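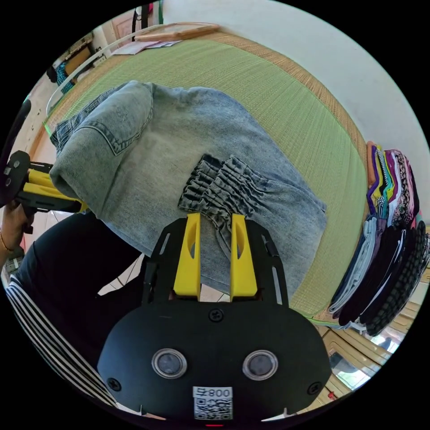
A small plant with a long order book

When Lutz Harms took over the sachet line at Reinholz, the company was making only two products, both of them magnesium powders for pharmacies. Today it fills for 122 customers, and most of them have no factory of their own.

"They come to us with a recipe and a name," says Harms. "Sometimes only with the name."

The work looks simple from outside, but powders are difficult. Vitamin C takes water from the air, and fruit flavors stick to the filling screws. In September the team spent four days on one orange drink powder until it ran evenly – the customer had changed the sweetener and forgot to mention it.

Ruben Verstraete leads the laboratory, where every batch waits for its results before it may leave. A normal release takes six working days. Customers ask often if it can go faster, and his answer is always the same.

Next year Reinholz wants to add a capsule machine in the old storage hall. The first order is already signed, from Pronell, a seller of herbal products for sleep. The hall still needs a new floor and eight more meters of air duct, and Harms is waiting for the second offer from the builder.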